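Wanted: people who can chop an onion and don't mind doing it next to a robot

Varnthorpe Lab, Isley Building. Posted 2026-03-21

We're comparing grippers and wrist sensors on kitchen tasks this spring, and I need eight people to help me out in April. No robotics background required. If you've cooked dinner this week, you're qualified! 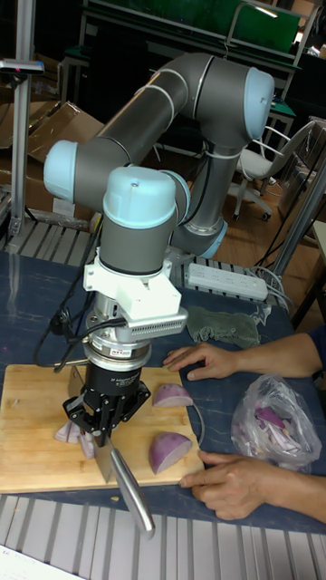
Jafri Alteo

I run the cutting trials, so you'd be working with me the whole time. A session lasts two hours and pays $25 an hour, plus coffee (decent coffee, I buy it myself). You sit at the table with the arm, set out the onion pieces on the board, bag up what's been sliced, and then tell me how the cut went compared with how you'd do it at home. I want blunt opinions on this - the force readings tell me plenty, but they can't tell me if a slice is one you'd put in a salad.
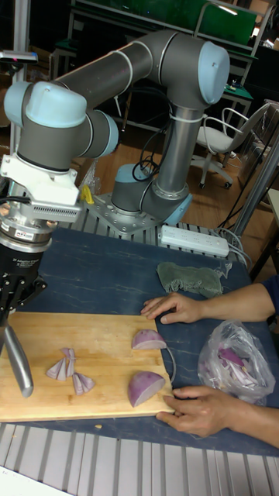 We'll spend the first part of your visit on safety, and you'll have your own stop button before anything moves. After that we swap between a three-finger gripper and a plain parallel one, same knife, same board, same kind of onion. Some grips let the handle twist when the blade meets the skin, and I'd love more eyes on when that starts.

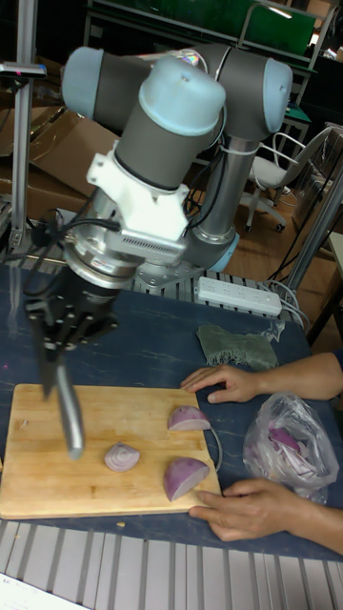 You should be 18 or older, fine with sitting for a while, and okay with the smell (it does get into your sleeves, so maybe skip the nice sweater). Left-handed people, please apply, I have hardly any of you so far.

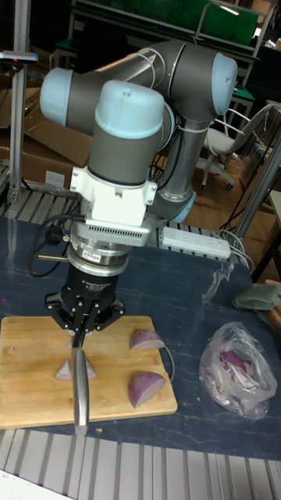

Sessions are mornings or afternoons, your pick, and you can sign up for more than one. Send me a note through the Varnthorpe contact form with "onions" in the subject line, tell me which times suit you and whether you've got any allergies, and I'll write back with directions to the side door.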